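# Hot Desk Booking at Jeltside: Common Questions

Last revised June 2024. Applies to floors 1 and 2 of the Jeltside building. The Cisitcombe office has its own rules.

**How far ahead can I book a desk?**

Up to 11 working days. Usix, the booking system, opens each new day at midnight. Requests sent earlier are dropped without a notice.

**How many desks are there?**

Jeltside has 116 bookable desks. Of these, 50 have a fixed monitor and a docking port. The rest have power only. Use the "Dock" filter in Usix to show the first group.

**What happens if I don't check in?**

The booking is released two hours after its start time. Check in with your badge at the floor reader or from the Usix mobile page. Signing in to the office Wi-Fi does not count as a check-in.

**Can I book for someone else?**

Team leads can. Other users can't, but they can transfer a booking they already hold - open the booking, select "Transfer" and enter the staff number of the new holder. The transfer takes effect when that person accepts it.
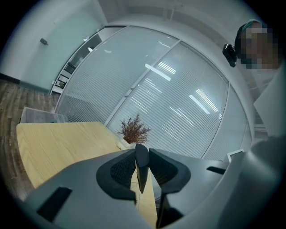
A transferred booking keeps its original start time, and the check-in window is not extended. If the transfer is still pending when the window closes, the desk is released and both users get an email.

**Why does Usix show a desk as "Held"?**

Held desks are reserved for people with an approved workstation adjustment. They can't be booked through the normal screen. To request an adjustment, use form D4 on the Dufour staff portal.

**Can I leave equipment overnight?**

No. Use a locker. Lockers are booked separately, by the day or by the week.

**Do recurring bookings still work?**

They were turned off in May. Existing series ran to the end of that month and were not renewed. Each day now has to be booked separately.

**A desk is broken. Who do I tell?**

Select "Report fault" on the booking and give the desk number printed on the label. Faulty desks are taken out of Usix until the repair is logged - existing bookings are moved to the nearest free desk of the same type.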